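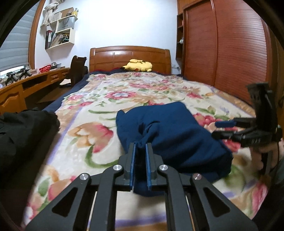
Dark blue fleece-like cloth on the rose blanket, double bed, wooden headboard behind.

Prarance Bedding Folds

Welcome! Prarance is a collection of recordings of everyday bed tidying: folding throws, straightening blankets, putting pillows back where they belong. We love this stuff, and we think the humble bedroom deserves a lot more attention than it gets.

What's inside

2,692 clips of folding and straightening, recorded in 33 bedrooms. Each clip covers one item, from the first touch to the moment the person lets go. Items are grouped into 6 types: fleece throws, cotton blankets, quilts, sheets, pillowcases and towels.

The fleece throws are our favorites. Fleece bunches up, holds a crease for a second and then slumps, so a fold that starts out square can drift into something quite different. Put one on a busy floral print and it gets even more fun - there are roses and leaves everywhere, and the plain dark cloth is the only calm thing on the bed.

Rooms were left as people live in them. Plush toys stay on the pillows, bags stay on the bed, and the headboards are whatever the household owns. Please don't filter these clips out before you've had a look! They are some of the best in the set.

Labels

item - one of the types listed above
surface - what the item lies on (patterned blanket, plain sheet, bare mattress)
start - flat, heaped or half folded
end - folded, spread or unfinished
notes - free text, often blank

"Unfinished" is a perfectly good ending. If someone stopped with one corner still sticking out, we kept the clip and labeled it that way.

Folders

fidel/ has the single-fold clips and is the place to start.
villalobos/ has the longer ones, where a whole bed gets made.
kustix/ has the label files for both.

Known gaps

Only 2 of the rooms have bunk beds. Fitted sheets are thin on the ground too, and the quilts added in December still need their surface labels checked.

Questions and corrections go to Begoña Marín, who maintains the labels and is always happy to talk about blankets.

Last updated January 15, 2024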